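Small Storage for Shared Desks: Project Report
Yến Sầm, with Đức Nông
Submitted in November

1. What we set out to do

Our dorm at Restside gives each pair of roommates one desk. By the second week of term ours had disappeared. We could still find it by feel, but homework was being done on the beds. The brief asked for "a modest improvement to an everyday space," and we could think of nothing more modest than being able to see the desk.

We surveyed 27 residents on our floor. Fifteen of them said the desk was mainly used for "putting things on," and one wrote "what desk." We wanted to know whether small things do better on a rack, in a box or on a board, and whether people can be trusted with any of these.

2. Materials

We kept to things a student might already own or could carry home on the bus. The main pieces were a wooden rack with two slanted tiers of thin metal rods, a small white box and a whiteboard with a rounded red-pink rim. The rack was bought secondhand from Khương, a shop that will sell you a rack but will not discuss it.

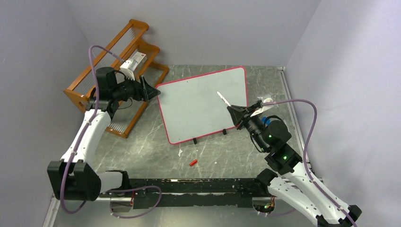
Đức Nông objected at this stage that a slanted tier is a fine place for plates and a poor one for anything with corners, and asked that the point go in the report. It is now in the report.

3. Rack or board

The rack won on volume. It takes up little room for what it holds, and it can stand against a wall and be forgotten. Its weakness is the gaps between the rods, which swallow erasers. Boxes did well as long as they were bigger than the gaps. We learned the minimum size by losing things smaller than it.

The board was Yến's idea. Her argument was that a reminder is also clutter - it just hasn't been written down yet - and that a board leaned up at the back of a desk costs almost no space. We tested it for two weeks. It filled up with lists on the first evening, and nearly all of them were lists of things to put away.

4. Clips and pens

Pens were the worst offenders in the survey. They roll, they hide, and they leave with other people. We tried keeping the pen close to the surface it writes on, along with a few small clips for loose notes.

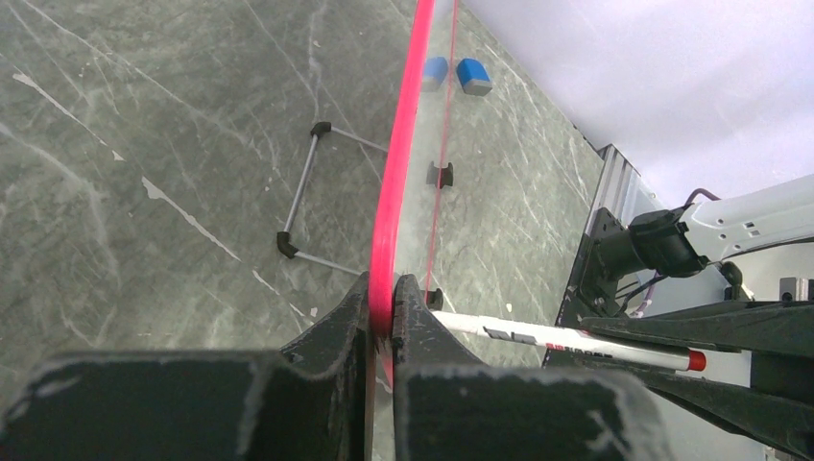
Figure 2. White pen with red cap, beside the clear sheet with the pink edge and its two black clips.

The clips were a success and we recommend them. The pen still wandered, though it now had a place it was supposed to be, so we at least knew when it was missing.

5. Limits

One desk is a small sample. Both testers also knew they were being graded, and we suspect this raised standards of tidiness well above the natural level for the building.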